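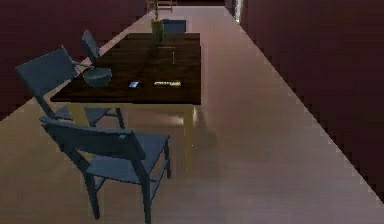 Lise Lemieux asked, when an early draft of this talk was circulated, whether a policy that learns in rendered rooms is learning about tables at all, or only about the renderer. Her remark has been kept at the head of these notes because the talk is an attempt to answer it. Please read it to the audience before giving the title.

Opening. Thank the hosts at Sorkemmont. State the title and the project name, Tapley, and say that the results belong to the household manipulation group at Morkitz. The method paper is under review, and the audience may quote from the slides but should not repost them.

The problem. A mobile robot asked to fetch an object from a dining table must first choose where to stand. Chairs block much of the floor next to the table, and some are pushed only partly under it. Most planners treat standing and reaching as two separate steps. The robot parks, finds that it cannot reach, and drives off to try again. On our baseline these repeat approaches took up more time than the grasping did. Pause on this point, as later slides depend on it.

The scene on the slide. The room is simulated. Point out the long table, the slate-blue chairs around it, and the bowl near the left edge. Then point to the tall container at the far end, with a chair behind it. The bowl and the container call for quite different standing positions, and the second is the harder case.

Method. Iter is our name for the procedure. It scores each candidate standing position by the number of reaches that succeed from it in simulation, then moves the chairs and scores again. Each layout is run with 200 target placements. After 9 rounds the scores are used to train a small network that predicts a good standing position from one overhead-angled view. No map of the room is given to the network at test time. Say this slowly. It was misunderstood at the October workshop, where several listeners believed that a floor plan was supplied.

Colors of walls, floors and furniture are changed between layouts. Shapes of chairs are changed less often, and the talk should be candid about that.

Results. In simulation, Iter reached the target on the first approach in most layouts and cut repeat approaches by 60 percent against the baseline. The gain was largest with targets at the far end of a long table. With bare tables and no chairs, the two methods performed alike — this is expected and should be presented as a check on the experiment.

Transfer. The trained network was then tried in 3 physical rooms without further training. Performance fell in all of them. The drop was small in two and serious in the third, where light from a large window fell across the floor. Do not describe this as solved. The honest reply to the opening question is that the network has learned a good deal about chairs and tables, and something about the renderer as well.

Likely questions. On moving people: the present work assumes that nobody walks through the room during the approach. On computing cost: refer to the appendix, and avoid quoting totals from memory. On releasing the layouts: they will be made available once the review is complete, with the scoring code.

If time is short, omit the ablation slides and go directly from Results to Transfer. The final slide lists contact details for the group and should remain on screen during questions.

Last updated: November 3, 2019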